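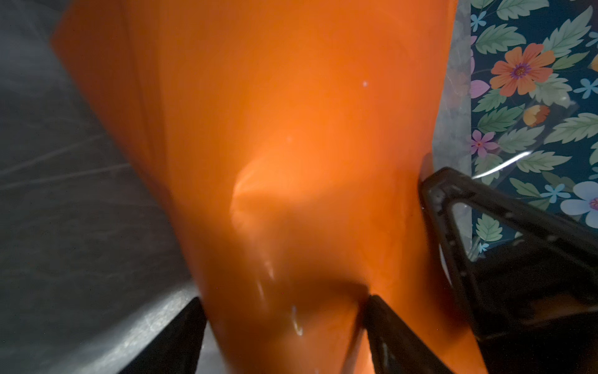

How does a robot learn to pick things up?

Hello! My job is helping a robot arm called Terix practise. You learned to grab things when you were a baby, by dropping them a lot. Terix has to learn too, and it needs even more goes than you did.

We start with me doing all the work. I hold two handles, and when I squeeze them, the robot's fingers squeeze as well. When I move my hands, the arm follows. It's a bit like working a puppet, only the puppet weighs more than I do!

While I'm moving the arm, a small camera near its fingers records what they are getting up to. The computer also writes down where every joint was and how far the fingers had closed. One go, from start to finish, is called an example. Last October we collected 956 of them, and my thumbs were very glad when we stopped for biscuits.

Why so many? Well, think about a bendy thing and a hard thing. A brick stays the same shape however you hold it. Something soft folds and dents when you pinch it, so it looks different every single time. If Terix had only seen it folded one way, it would get in a muddle the moment it folded another way. So I pinch things at the top, at the bottom and in the middle. Shiny things are tricky too, as the light makes bright spots that move about when the camera does.

Then the examples go to a computer we call Shek. Shek looks through them again and again, hunting for patterns: when the camera sees this, the fingers should do that. After the first 200 examples, Terix was hopeless. It grabbed at thin air and looked rather pleased with itself (I know robots can't be pleased, but you should have been there).

We keep my messy goes as well, the ones where I miss and have to try again. They show Terix how to put a mistake right.

Want to try it at home? Put on a pair of oven gloves and ask a friend to tell you how to pick up a sock with your eyes shut. Count how many goes it takes, then swap over.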